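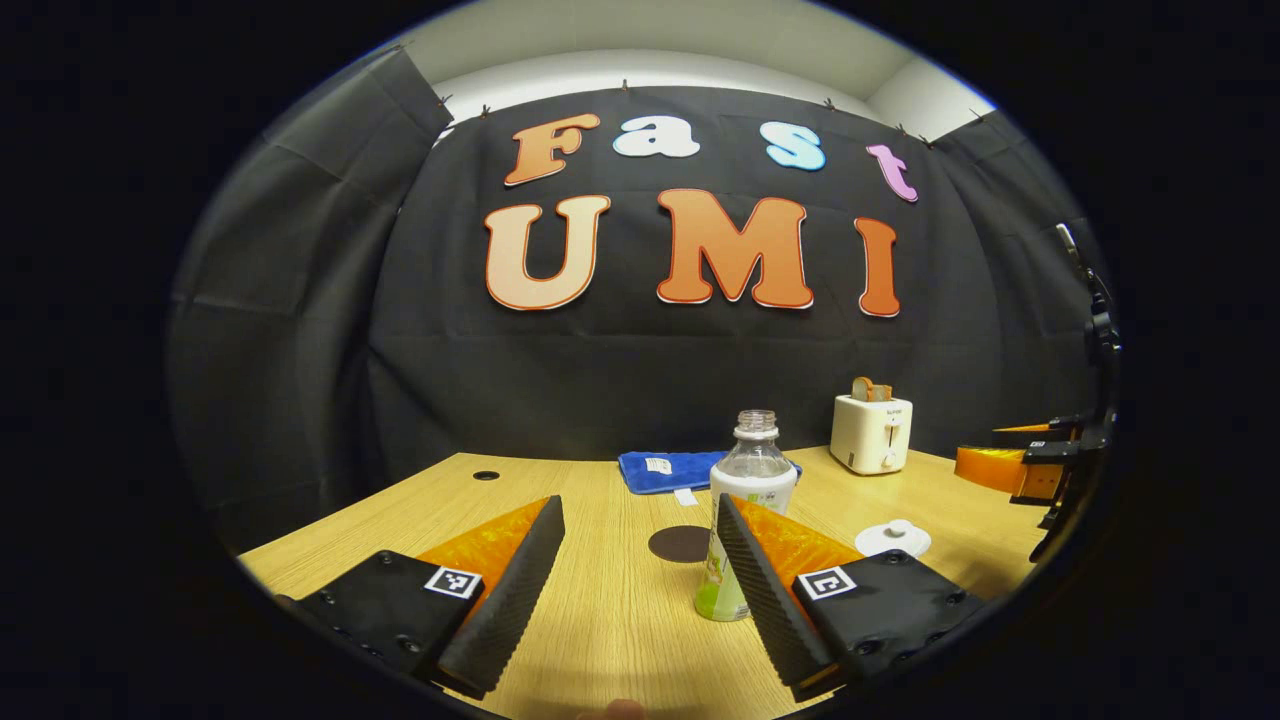

*Black curtain, clipped along the top, with the "Fast" letters on it.*

19 Dec 2022 – static leak on the Boutros, bench and hangar

Good day. A really good day, in fact. The static system leak that has been bugging us on the Boutros is down to 21 feet in a minute, and I want to write down how we got there while I still remember which fitting was which.

Starting point: the owner's complaint was an altimeter that read a little different with the cabin heat vent open. It was small, and easy to blame on the instrument. The altimeter had already been out and back from the shop at Gomton with a clean sheet, so I wanted to leave it alone and look at the plumbing first. Hooked up the Clorkach test box at the left static port, taped the right one (red tape, long tail, streamer on it, logged on the board), alternate static closed. Field pressure altitude on the cabin altimeter with 29.92 set was 984 feet. Pulled it up slowly to a thousand above that, closed the valve, started the watch.

First run: lost 356 feet in one minute. Way over. I was almost pleased, since a big leak is so much easier to chase than a tiny one.

Before touching the airplane I capped the hose at the adapter and ran the box by itself. Solid, needle didn't budge. Please do this every time! Last spring I spent most of a morning hunting a leak that was in our own hose. Then I swapped ports, taped the left and pulled from the right. Same answer within what I can read off the needle, so the port adapters are fine and the leak is inboard of both.

**Splitting it up**

Sem Kuipers had the good idea here. We usually go fitting by fitting from the port forward with the panel half apart and a sore neck. Sem wanted to cut the system in half at the tee behind the baggage bulkhead, cap the forward side, and test the back half alone. Then cut the bad half again. It's just how you'd find a bad section of wire, and I don't know why I've never done it on tubing.

Order we did it in:

1. Capped at the aft tee. Ports, tubing to the tee, and the drain all on the aft side. Leak still there, but smaller.
2. Capped off the drain. Aft side went tight.
3. Put the aft side back together with the drain still capped, whole system again: 226 feet in a minute.

So there were two leaks, one in each half. If we had fixed the drain and gone home happy we would have been wrong, and if we'd started up front we would have replaced things, seen the number drop, and still been over the limit with no idea why. Very glad we did the whole-system run at step 3.

**Drain**

The drain is the little spring-loaded kind with an O-ring on the stem. The ring had a flat on one side and a hair of grit stuck in the groove. I cleaned the seat with a cotton swab and a bit of alcohol, put in a new ring from the drawer, cycled it a few times by hand. Aft side alone after that, drain uncapped: tight. The old ring is in a bag in the tray with the tag if anyone wants to look at it under the loupe. The flat is quite pretty, if you're into that kind of thing (I am).

**Forward half**

This took the rest of the morning. Capped behind the altimeter, then behind the vertical speed, then the airspeed. No change with any of them, so none of the instruments is the problem and I'm happy we left the altimeter where it was. That left the alternate static valve, the encoder line, and the tubing between.

Encoder line was it. The plastic tube runs across the back of the panel and somebody had turned it hard around a bracket on the way. At the fitting it was being pulled sideways, and the tube had gone slightly oval where the nut grips it. You could make the needle move by pushing on the tube with one finger. I called Sem over and we both stood there poking at it and grinning like kids.

It also fits the owner's story, or at least I like to think it does. The encoder tee sits close to the heat duct, and I can imagine warm plastic relaxing at that fitting. I haven't proved it. It would be fun to put a heat gun on low near the old piece on the bench and watch the leak rate, so I saved the cut end.

New piece of tube, cut square with the proper cutter (NOT the side cutters, they squash it before they cut it), longer by a hand's width so it can go around the bracket in an easy bend. New insert and sleeve. Clamp with a cushion where it crosses the bracket. Checked full travel of the yoke both ways for clearance – nothing near it.

**Final runs**

Whole system, both halves joined, drain in service, alternate closed: 21 feet in a minute. Ran it again after lunch and got the same number. Opened the alternate valve to check it really does open, closed it, ran once more, no change.

Let it down slowly each time. The vertical speed needle should never get near its stop, and I'd like us to write that on the box in fat marker. The Clorkach bleed valve is touchy in the first quarter turn. The Hindeck hand pump we used before was gentler coming down, though it took forever going up, and I might try putting its little needle valve on the Clorkach outlet.

Tape off both ports, streamer back on the hook, board wiped, Sem looked at both ports after me. Both clear.

**Still to do**

- Pitot side hasn't been tested yet. We opened nothing on it, but the panel is already loose, so let's do it before closing up.
- Encoder to altimeter comparison, has to be done because the line was opened.
- Order O-rings for the drain, I took the last one of that size.
- Entry in the airframe log is drafted, needs the part number for the sleeve. The bag is on the bench next to the vise.
- Draw the Boutros static system on one sheet with the tees marked, so the next person can split it without crawling in to look. I'll do the sketch, Sem wants to redraw it neatly.
- Try the half-and-half method on the other airplane that has the slow leak. I can't wait, that one has annoyed me since summer.
- Heat gun test on the old tube end. Tube and fitting are in the coffee can, lid taped.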